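Seminar Konsum und Haushalt
Handout zur Sitzung 4: Macht Aufräumen glücklich? Zur Beweislage der Ordnungsratgeber

Vorbereitung: Laing, Kapitel 2 (im Reader), dazu der Auszug aus dem Milletti-Ratgeber. Wer wenig Zeit hat, liest den Ratgeber quer und Laing gründlich.

1. Worum es geht

In der letzten Sitzung hatten wir die Vorratshaltung im Haushalt behandelt und waren am Ende bei der Frage hängen geblieben, woher eigentlich die Überzeugung stammt, dass ein voller Schrank ein Problem sei. Historisch ist sie jung. Wer wenig besaß, hob auf, was sich aufheben ließ, und ein voller Schrank galt als Zeichen guter Wirtschaft. Die heutige Ratgeberliteratur setzt das Gegenteil als selbstverständlich voraus: Besitz belastet, Weggeben befreit. Begründet wird das selten. Wo doch eine Begründung auftaucht, beruft sie sich gern auf »Studien«, und diese Studien sehen wir uns heute an.

Vorweg zur Klarstellung, weil es im vergangenen Semester Missverständnisse gab: Ich habe nichts gegen aufgeräumte Wohnungen. Ich bezweifle, dass man aus dem vorliegenden Material folgern darf, was daraus gefolgert wird.

2. Die Behauptungen

Im Milletti-Ratgeber stehen im Wesentlichen drei Behauptungen nebeneinander, die man auseinanderhalten sollte.

a) Menschen in unordentlichen Wohnungen fühlen sich schlechter.
b) Unordnung verursacht dieses Befinden.
c) Eine bestimmte Methode, regelmäßig angewandt, beseitigt die Unordnung und damit auch das schlechte Befinden.

Für (a) gibt es Belege, wenn auch bescheidene. Für (b) wird meist auf (a) verwiesen. Für (c) wird auf zufriedene Leserinnen und Leser verwiesen, also auf Personen, die das Buch gekauft, gelesen und hinterher noch geschrieben haben. Was die übrigen mit dem Buch gemacht haben, wissen wir nicht. Vermutlich steht es im Regal.

3. Die Kistenmethode

Das verbreitetste Verfahren ist schnell beschrieben. Man nimmt einen Karton, legt hinein, was in einer Schublade oder auf einer Ablage ohne festen Platz herumliegt, und stellt ihn für 30 Tage zur Seite. Was in dieser Zeit herausgeholt wird, bekommt einen Platz. Der Rest kommt weg. Varianten unterscheiden sich nach der Frist, nach der Beschriftung und danach, ob man vor dem Wegwerfen noch einmal hineinschauen darf. Die strengen Autoren verbieten es.

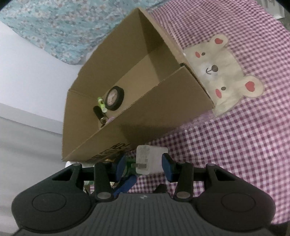 Die Methode hat einen eingebauten Maßstab, und er ist schlecht gewählt. Gebrauchshäufigkeit in einem Monat sagt wenig über den Nutzen eines Gegenstands. Ein Feuerlöscher fiele durch, ein Fieberthermometer in einem gesunden Monat ebenfalls, Weihnachtsschmuck in elf von zwölf Fällen. Die Ratgeber kennen das Problem und lösen es durch Ausnahmelisten (Saisonware, Dokumente, Werkzeug, »Dinge von Herzen«). Liest man diese Listen nacheinander, bleibt von der Regel wenig übrig. Rhona Laing nennt das in Kapitel 2 eine »Regel mit Türen in jeder Wand«. Sie zeigt auch, dass die Ausnahmen von Auflage zu Auflage zunehmen, während der Text auf dem Umschlag gleich bleibt.

Ein zweiter Einwand betrifft die Kosten. Weggegeben wird vor allem Billiges und Kleines, und gerade das wird bei Bedarf ohne langes Überlegen nachgekauft. Ob ein Haushalt nach einem Jahr weniger besitzt oder nur Neueres, müsste man messen. In keinem der Texte im Reader wird es gemessen. Die Firma Rikov, die Aufbewahrungsboxen verkauft und ihren Katalog mit Aufräumtipps füllt, hat daran verständlicherweise kein Interesse.

4. Die Sutherland-Erhebung

Die am häufigsten zitierte Quelle ist die Sutherland-Erhebung. Eckdaten für die Diskussion:

Befragte: 852, angeworben über den Newsletter der Aufräum-App Clurkero.
Instrument: Fragebogen, Zufriedenheit mit der Wohnung auf einer Skala mit 7 Stufen.
Zeitpunkte: vor Beginn des Programms und unmittelbar danach.
Vergleichsgruppe: keine.
Abbrecher: im Bericht nicht ausgewiesen.

Das Ergebnis lautet, die Zufriedenheit sei nach dem Programm höher. Das glaube ich sofort. Wer gerade einen Monat lang Schubladen ausgeräumt hat, wird die Frage »Wie zufrieden sind Sie mit dem Zustand Ihrer Wohnung?« kaum mit »schlechter als vorher« beantworten, schon der Mühe wegen. Dazu kommt die Anwerbung: Wer den Newsletter einer Aufräum-App abonniert, hat zum Thema bereits eine Meinung. Und man beachte, wonach gefragt wurde. Zufriedenheit mit der Wohnung ist etwas anderes als Wohlbefinden. Im Bericht selbst wird das sauber getrennt, in der Pressemitteilung nicht mehr, und im Milletti-Ratgeber ist daraus »wissenschaftlich erwiesen: Ordnung macht glücklich« geworden. Diese Wanderung eines Befunds durch drei Textsorten sollten Sie in der schriftlichen Aufgabe nachzeichnen können.

Was gefehlt hat, ist leicht zu benennen. Man hätte eine Gruppe gebraucht, die im selben Zeitraum etwas anderes Überschaubares tut, etwa die Fenster putzt oder die Küche streicht. Steigt die Zufriedenheit dort genauso, dann wirkt vielleicht das Fertigwerden, und das Weggeben wäre Beiwerk. Außerdem eine spätere Nachbefragung. Die Schublade nach einem halben Jahr interessiert mich mehr als die Schublade am Abend des letzten Programmtags.

5. Wer räumt eigentlich auf?

In den Ratgebern wohnt fast immer eine einzelne Person, die über alles verfügt. Im wirklichen Haushalt gehört der Kram mehreren, und die Einigung darüber, was Kram ist, macht einen guten Teil der Arbeit aus. Laing hat dazu Interviews geführt, wenige, aber sorgfältig ausgewertete. Auffällig ist, wie oft dort die Dinge anderer Leute als Unordnung bezeichnet werden und die eigenen als Vorrat, Material oder Andenken. Der Begriff »Unordnung« beschreibt dann weniger einen Zustand als eine Verhandlungsposition -- ein Punkt, den der Fragebogen bei Sutherland gar nicht erfassen kann, denn pro Haushalt hat nur eine Person geantwortet.

Auch der Karton sieht unter diesem Gesichtspunkt anders aus. Er dient in mehreren der Interviews als Waffenstillstand: Die Sachen sind aus dem Blick, aber noch da. Die Frist verstreicht, der Karton bleibt stehen, und beide Seiten sind leidlich zufrieden. Aus Sicht der Ratgeber ist das ein Scheitern. Man könnte es ebenso gut eine funktionierende Lösung nennen.

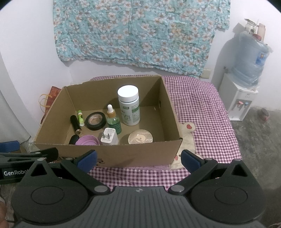 Ewan Haldane wandte in der Vorbesprechung ein, diese Lesart mache es sich zu bequem. Ein Karton, den keiner mehr öffne, sei eben doch ein verschobener Konflikt, und bei Laing kämen fast nur Haushalte zu Wort, die sich ohnehin gut vertrügen. Außerdem verlange man von Ratgebern einen Beweisstandard, den man an ein Kochbuch nie anlegen würde; wer nach der Lektüre seine Schlüssel wiederfinde, dem sei geholfen, mit oder ohne Vergleichsgruppe.

Den ersten Punkt gebe ich ihm. Laings Auswahl ist einseitig, sie sagt es auf den letzten Seiten des Kapitels auch selbst. Beim Kochbuch bin ich anderer Ansicht: Es behauptet, dass am Ende ein Kuchen auf dem Tisch steht, und das lässt sich am selben Nachmittag überprüfen. Der Milletti-Ratgeber verspricht ein anderes Leben und beruft sich dafür auf Forschung. Wer sich auf Forschung beruft, muss sich nach ihr fragen lassen.

6. Fragen für die Diskussion

Welche der Behauptungen (a) bis (c) könnte man mit vertretbarem Aufwand prüfen, und wie sähe die Vergleichsgruppe aus?
Haldane unterstellt, dass ein praktischer Nutzen genügt. Lässt sich »praktischer Nutzen« ohne Messung überhaupt feststellen?
Wer verdient am Weggeben, wer am Nachkaufen? Ziehen Sie den Rikov-Katalog heran.

7. Schriftliche Aufgabe

Höchstens zwei Seiten. Nehmen Sie einen Satz aus dem Milletti-Auszug, der sich auf eine Untersuchung stützt, und verfolgen Sie ihn bis zur Quelle zurück. Halten Sie fest, an welcher Stelle welche Einschränkung verloren geht. Findet sich keine Quelle, dann beschreiben Sie, wo Sie gesucht haben; auch das zählt als vollständige Lösung. Erfahrungsberichte aus der eigenen Wohnung bitte nur als Fußnote.

Abgabe bis 18 Uhr am Vortag der nächsten Sitzung, Papier oder Mail. Zur nächsten Sitzung lesen Sie bitte Laing, Kapitel 3 (Keller und Dachböden).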